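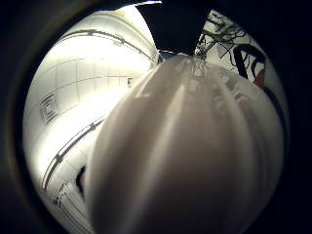

Testers wanted for a hand-held gripper kit (paid, part-time, Danincombe)

Gradville is looking for people to try out the Rathnayake hand-held gripper kit and tell us where it falls short. We review equipment for small firms that can't afford to buy the wrong thing, and this one has come to us with a lot of promises attached.

The makers say that anyone can pick up the gripper, do an ordinary job with it while its camera records, and end up with material good enough to teach a robot arm the same job. They also say it takes no training and works in any room. We have read that sort of thing before. The last kit we looked at was meant to be ready out of the box and needed 2 afternoons of fiddling before it would save a file.

What you would be doing

You will use the gripper for simple handling jobs: picking things up, putting them down, opening and closing, wiping, sorting. You will do each job the way the booklet tells you, then the way you would do it if left alone. Afterwards you look back over the recordings and mark the ones you think are of no use, and say why. Gloves are worn throughout. We want to know how often fingers get in front of the lens, what bright rooms do to the recording, and whether the grip gets tiring. The booklet is silent on all of it.

There is also a form to fill in after every session. It is long and a bit dull. Please don't apply if you tend to leave the boxes blank.

Who we want

People who work with their hands and are hard to impress. Cleaning, kitchen, warehouse, care or workshop experience is all welcome. You don't need to know anything about robots, and if you have worked for Rathnayake or sold their kit we can't take you. You should be able to stand for an hour at a stretch and hold a tool in either hand.

We are not after fans. If you think the whole idea is daft, say so in your application — it won't count against you. If you end up liking the thing, we will print that too, provided you can tell us what it did well.

Hours and pay

There are 9 places. Sessions last some 3 hours with a proper break and run through April at our rooms in Danincombe, with a few at Cleswood for those who live that way. Mornings start at half past eight. We pay by the hour at the same rate for everyone, form-filling included, and bus fares on top. Rathnayake has lent us the kit but pays us nothing and doesn't see the review before it goes out.

How to apply

Write to the Gradville testing desk with a few lines on the work you do and one tool you have used that wasn't as good as it was made out to be. No CV needed. Tell us which site suits you and any dates you can't do.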